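Re: [trinh-users] Grasping soft things from a pile: results so far

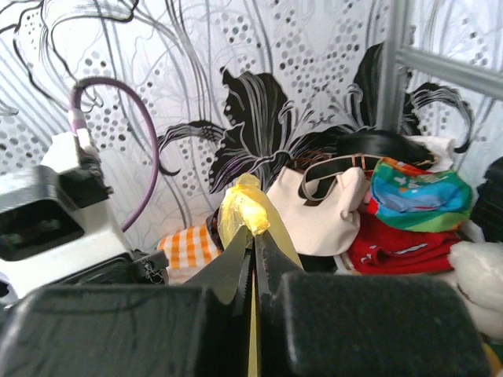 Date: Thu 12 October

Hello everyone,

Thank you for all the kind replies to my first post, and I'm sorry it has taken me so long to come back to them. I'll start with the question that came up most often and then give the numbers, which are a bit more cheerful than I'd feared.

> You say the new method picks its grasp from the wrist camera
> alone. How does it cope with thin plastic film? Our Endico
> policy is fine on cloth but treats anything see-through as
> if it weren't there, and closes on whatever lies behind it.
> Also, are you still training on the full Helero set?

Yes, we had exactly the same trouble! Our first version of Uken scored every patch of the view by how graspable it looked, and a crinkly bag would come out with next to nothing, while a nice fold of cotton beside it scored beautifully. What helped was asking the network for a second opinion, so to speak: it now also guesses where the item is thickest or most gathered (a knot, a bunched corner, a seam) and aims the fingertips just beneath that. With film it makes a great deal of difference, as the gathered part shows up brightly even when the sheet below it is hardly there at all.

Now the numbers. We ran 300 picks from mixed heaps of clothes, bags and soft toys, with the heap stirred by hand between picks. The old scoring got 70 per cent of them and the new one 77, counting a pick as good only if one item came up and stayed in the jaws until the arm reached the drop point. Most of the gain is on bags and film. On plain cloth the two are so close that I wouldn't like to claim anything, and on fluffy toys we may have gone slightly backwards (the jaws tend to come away with a tuft and not much else).

As for training, no, we dropped the full Helero set in the spring. We now use 715 demonstrations of our own, all guided by hand through Trình, and the old set only for the first warm-up. I did try leaving the warm-up out and it was dreadful, so please don't copy me there.

One warning if you want to try it: shiny tape and glossy black fabric can both fool the thickness guess, and I haven't found a tidy cure. Turning the exposure down a notch helps with the first and makes the second worse. If anyone has been down this road already I'd be so glad to hear from you, on or off the list.

I hope to put the code up in November, once I've made the set-up notes fit for other people to read.

All the best, and thanks again for your patience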